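The Missing Painting Is Always the Best One

Every few months a museum somewhere announces that a lost picture has been "brought back." Sometimes it burned, sometimes it was painted over, sometimes it was rolled up in a cellar and the cellar flooded. What comes back is a print on canvas, or a wall-sized screen in a dark room, and a line of people waiting to stand in front of it. I've stood in three of those lines now and I'm done being polite about them.

The latest was the Pastine altarpiece, on show since April at the Ponedari. The original went up in a fire and left behind one black-and-white photograph, a few paragraphs by a visiting priest, and a bill for blue pigment. From that, a studio called Clekow has produced a full-color panel with every fold of every robe in place. The wall text says the work took 550 hours. It doesn't say how many of those hours were spent guessing.

I asked at the desk which parts of the color were known. The bill covers blue, so there was blue. The priest mentions a red cloak on one of the kneeling figures. After that you're on your own. The green hills, the pinkish dawn, the gold trim on the angel's sleeve: all of it was picked by someone, or by software trained on other paintings from the same region, which amounts to asking the neighbors what the dead man was like. They may well be right. They'd probably give you a nicer man than the one who lived there.

And that's my trouble with the whole business. These reconstructions come out looking average. They look the way we already think a painting of that period should look. Whatever was odd about the Pastine panel, whatever made a priest get down from his mule and write about it, is exactly the part that no method can recover from a gray photograph. If the painter had given the sky a sour yellow, we wouldn't know, and the software would never suggest it.

Then there's the fame. Before the fire, the altarpiece gets a mention in one parish inventory and, as far as I can tell, no one else bothered. After the fire it became "a lost masterpiece." I'd like to know who promoted it. Of the 262 works in the Ponedari's own catalog of destroyed art, 169 are called masterpieces, a rate that no museum of surviving pictures would dare claim for its walls. Go look at what did survive from those same churches. A lot of it is stiff, some of it is bad, and a few pieces will stop you cold. I don't believe fire had better taste than the rest of us.

The Mbwambo drawings are the other case people like to bring up, because there the copies were made by hand, by students who had seen the originals. I have more patience for those. A bad copy by someone who was in the room is still a witness. You can see where the student got bored, and you can see where the student tried hard. The screen at the Ponedari never got bored, and I think it shows.

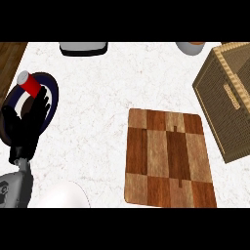
Mbwambo wrote in after an earlier, shorter version of this piece to say that I was being unfair to people who will never get to see anything else. A village lost its altarpiece, the letter went on, and if the grandchildren want a bright new one to look at, what harm does a wrong shade of green do them?

Fair enough, and if it were hanging in the village I'd keep my mouth shut. A church can put up whatever helps people pray. But it's hanging in a museum, under museum lights, with a label in the same typeface as the real things down the hall, and the word "reconstruction" comes in the fourth line.

I'd settle for a change in the hang. Put the gray photograph at eye level, full size, with a decent lamp on it. Put the priest's paragraphs next to it and the bill for blue next to that. The color version can go around the corner, for whoever still wants it. The last time I went, the photograph was in a case by the restrooms, printed no bigger than a postcard, and the glass had a sticker on it for the gift shop.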